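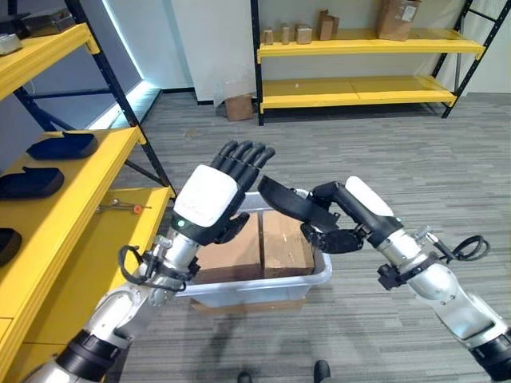
## Hevbridge parking: read the small print

The new lot at Hevbridge opens to permit holders on July 28, 2005, and the flyer says it will "end the parking problem." I'd like to believe it. The lot has 116 spaces. The office has already sold 293 permits, and the flyer skips that figure.

Ilse Van Loon in the permit office told me most people won't show up at the same time. Maybe so. She didn't have a survey to back it up, and the one Sekel did for us three years ago covered a different building with a bus stop at the door.

Then there's the fee. It goes up by $5 a month, supposedly to pay for lighting and snow removal. The lighting contract with Zapata comes to 2,000 dollars a year. Do the math on 293 permits and there is a lot left over for snow – more than I have seen plowed in my time here.

If you bought a permit and can't find a space, write down the date and hour and send it to the newsletter. I'll print the totals in the fall. Refund forms are at the front desk, under the bus schedules.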